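Melahat Gezer has a habit of apologising for the state of her kitchen table before you have even sat down at it, though in fairness I only wanted somewhere to put my tea. We had arranged to talk about the work she does with Kamran Arain at Vimero, and we ended up talking for most of an afternoon, partly because she is good company and partly because the subject kept getting bigger.

What they do, put plainly, is gather examples. A person guides the robot through a small household job, the movements and the camera views are saved together, and a learning system is later trained on the lot. When I first wrote to her in August they had 526 recordings they were happy to keep. By the time we met they had 3123.

"I was so proud when we passed 3000," she told me. "I rang Kamran, who was in Dalport seeing his mother, and he asked how many of them were bags. Well, not enough of them were bags!"
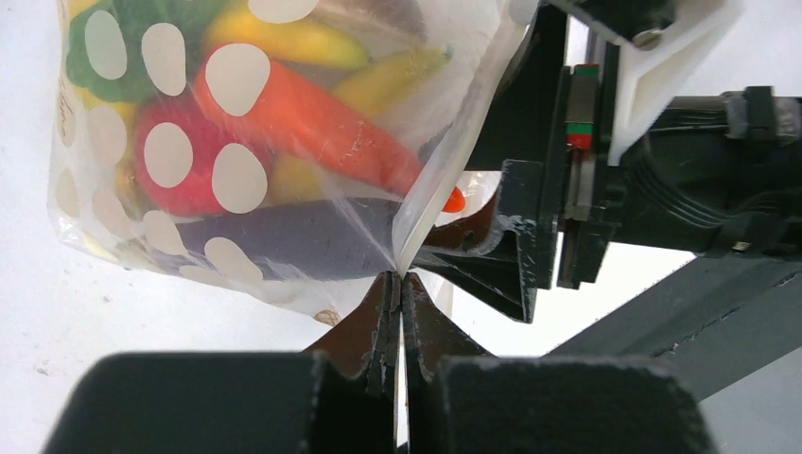
Bags, she explained, are what keep her awake. A toy carrot is the same carrot every morning, but thin plastic folds differently each time you touch it, and the corner you meant to hold slides under another bit. New operators tend to squeeze first and look afterwards. She asks them to slow down, to come in from the side if they can, and to let a poor grip be a poor grip.

"People want to hide their mistakes, and I do understand it, I was the same," she said. "But if you fumble and then put it right, please keep that one. The system needs to see somebody putting it right."

Kamran joined us later on, still in his coat, and took a gentler view of the squeezers. He trained as a piano tuner before he came to robots and thinks that most hands settle down by themselves after a week or two.

"I had 63 goes thrown out in my first fortnight," he said. "Melahat wrote a note next to every single one. I've still got the notes."

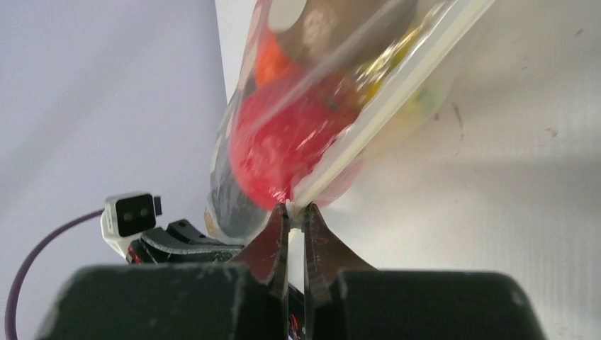 They disagree, quite cheerfully, about variety. He would like to change the bag, the contents and the starting position after every recording, while she prefers to stay with one arrangement until the operator is at ease with it and only then move things about. For the moment they do it her way before lunch and his way after, and Türkmen, the small firm that checks the recordings for them, has been asked to say which half of the day it likes better. No answer yet — Melahat suspects they are being polite.

I asked whether fruit and vegetables ever became dull. She laughed and said that she now puts her own shopping away differently, with the heavy things first, and that her sister has noticed.

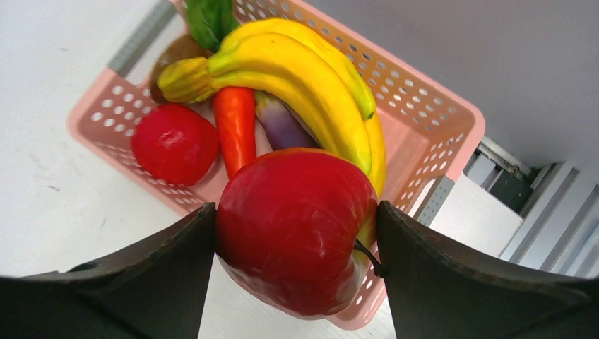 A red apple between the gripper fingers, with bananas, a carrot and an aubergine in the pink basket.

The next set of jobs, which they are calling Jullis, will be cloths and towels. Kamran is looking forward to it. Melahat has asked for another month of bags.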